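Home | Papers | Projects | People | Code
Last updated: October

5.2 What went wrong with the gripper signal

I want to spend some space on a failure that cost us most of a month, partly as a warning to anyone reusing our setup. When we first ran the Grutine policy on the put-the-tomato-in-the-bowl task, it got the tomato into the bowl in 70 out of 100 rollouts, and we were pretty happy with that. Then Suqin Su swapped in the newer Drimolau controller and the number dropped to 14. Same weights, same seeds, same objects!

My first guess was the contact model (it usually is), so I spent days fiddling with friction on the fingertips. No change at all. Chunhua Hao then plotted the gripper command next to the measured finger width, and there it was – the command was reaching the hand 5 control steps late. The arm would come down over the tomato, wait its usual moment, and start lifting while the fingers were still closing. Sometimes they caught the top of the tomato and flung it off the table, and sometimes they shut on air.

The delay came from a smoothing buffer that Drimolau turns on by default. The old controller had one too, but it only touched the arm joints. Our training data from Meng had been recorded without any smoothing on the hand, so the policy had never seen a late grasp and had no idea how to recover from one. It would carry on to the bowl with nothing in the gripper, open up, and go home.

Figure 4 shows the task in simulation with the fingers open and the tomato on the table. We kept this layout for all the debugging runs.

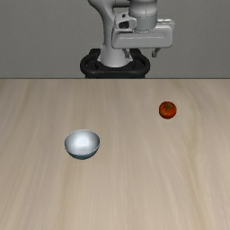
Figure 4. Simulated tabletop task with the gripper open. The tomato is farther back than the bowl.

Turning the buffer off for the hand brought us back to 71 out of 100. We then reran the full set of 1000 rollouts with randomized object positions, and those are the results in Table 3. I also added a check to the Dika launcher that stops a run if the measured width lags the command by more than one step. It's crude, and it does trip now and then when the fingers press on something stiff, so we log those cases separately and count them as failures.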